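The Evening Shift at Pudstead

Santosh Rathore came to the laundry by the back door, as he did every evening, and hung his coat on the nail beside the boiler. His niece had wanted him to stop working when his knee became bad. He had told her he would stop when the work stopped. Now it seemed that she had remembered this better than he had.

"They want you upstairs," said Cokeo. He was the cat of the house, so in fact it was Mrs Nwachukwu who said it, holding the cat under one arm. She owned the building, the name above the door, and also the cat. "There is a young woman from Pollik. She has a computer and two sandwiches. I think one of the sandwiches is for you."

"What does she want?"

"She wants to know how you do it."

"How I do what?"

Mrs Nwachukwu let the cat drop. "The washing, Santosh. What else do you do here?"

He climbed the stairs slowly. There were nineteen of them and he took a rest on the landing, where there was a window over the yard. He had worked in the Pudstead laundry for twenty-three years. In that time he had seen the arrival of the steam press, the folding table that broke, the second folding table, and the card machine which did not like wet fingers. Each of these was going to take somebody's place. The steam press did take somebody's place, to be fair. Her name was Olive and she had gone to live beside the sea.

The young woman stood up when he came in. She had a serious face and a pencil behind her ear, and she pushed one of the sandwiches towards him before she said anything. He liked her for this.

"It can open the door now," she said. "It can find the basket. Last month it could not find the basket."

"Where was the basket?"

"In front of it."

Santosh ate a corner of the sandwich. It was egg. "My brother was the same," he said.

She laughed, and then she became serious again and turned the computer so they could both look. She explained that there was a test room, and in the test room there was an arm, and the arm was asked to do a small wash from the beginning to the end. Open, take, put in, close, press. It did well with towels. With anything that had two sides, or sleeves, or was caught around itself, it did badly. She had watched it pick up one pillowcase seventeen times. She said this as another person would speak about a sick child.

"And what must I do?" he asked.

"Talk. Just tell me what you would do. I have asked engineers and they tell me about friction."

He wiped his hand on his trousers, although it was clean. No person had ever asked him to talk about washing. His wife used to ask him to talk about anything else. He found that he did not know where it began. When he tried to think about his hands, they were already finished with the job, like boys who run home from school before you can call them.

"First you listen," he said at last.

"Listen to what?"

"To the drum. You turn it a little with your hand, empty. If there is a coin in there you will hear it. A coin can travel all night in a machine."

She wrote this down. He saw that she underlined the word coin.

"Then the pockets. Then you shake each piece, one time, hard. This opens it. If you don't shake it, the sheet makes a bag and all the small things go inside the bag and come out dirty and the customer says, what have I paid for? And you don't push it all in together. You feed it. You leave some room at the top, the size of a hand."

"Whose hand?"

He looked at his own. It was a large hand with a burn across the thumb. "A normal hand," he said, but he was no longer sure about it.

They went on like this until it was dark in the yard. She asked good questions and some strange ones. How did he know when a thing was a child's thing? He said because it was small. But a flannel was also small, she said. He had to think about it. He said a child's thing was small and somebody would be crying if you lost it. She did not write this one down, but she held the pencil still for some time.

Downstairs the big machines were working, and he could feel them through the soles of his shoes. Number four was walking again. He would have to put the piece of rubber under its foot.

"Do you want to see what it sees?" she asked. 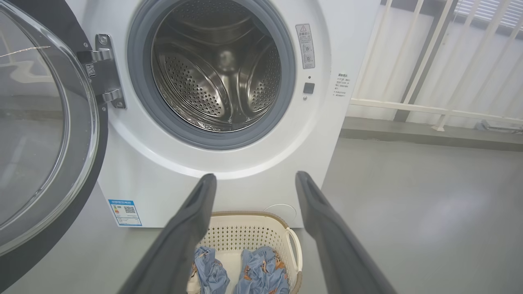 Santosh had never cared for a glass door. Glass made people stand and watch, and in the old days he had lost many good minutes to customers who stood and watched their own shirts go round. Still, he bent close to the screen and looked at this one as he would look at a machine he was going to buy. The drum was clean, that he could admit. Then his eyes went down to the cream basket on the floor, between the two grey fingers, and stayed there. The things in it were light blue, with small figures in orange and brown, the kind of figures that come out of a cartoon. He could not tell if it was pyjamas or a cover for a bed.

"Somebody would be crying," he said.

"Sorry?"

"These. If you lost them." He touched the screen, carefully, beside the basket. "Is there a child?"

She seemed surprised. "I don't know. Somebody brought them in. We needed something with a pattern."

"And can it do them?"

She took the pencil from behind her ear and put it back again. "The left one, perhaps. If it gets hold of the edge. Then it lifts, and if the rest comes along too, it goes in. If the rest doesn't come, it hangs over the rubber, and the arm believes it has finished and it tries to shut the door."

"On the cloth."

"On the cloth, yes."

He nodded. He had done this himself, in his first week, with a tablecloth from the hotel. Mrs Nwachukwu's father had made him stand in front of the torn tablecloth for the whole of the dinner break. He had not thought about it for years, and now he could remember even the smell of the soap.

"Then it must put its hand round the rubber before it shuts," he said. "All the way round, like you clean a bowl. I always do it. I did not know that I do it, but I do it."

She was already writing. She wrote for so long that he finished the sandwich and then, after some thought, the half of hers that she had pushed aside.

"How long before it comes here?" he asked, when she had stopped.

"To Pudstead? I couldn't say. It takes 2 hours to do a basket like that, on a good day, and somebody has to stand next to it."

"Who stands next to it?"

"Me, mostly."

"So you do the washing," said Santosh.

She opened her mouth and closed it. Under them number four gave a bang and went on walking, and he got up, with one hand on the table for the sake of his knee.

"Come down," he said. "You can hold the rubber while I lift. And bring your book, I will show you about the hotel sheets. They are heavier than you think and they come in a knot."

She put the computer in her bag and followed him. On the landing he stopped for his rest, and she stopped as well and waited on the step above him, looking out at the yard, where Mrs Nwachukwu was calling for the cat.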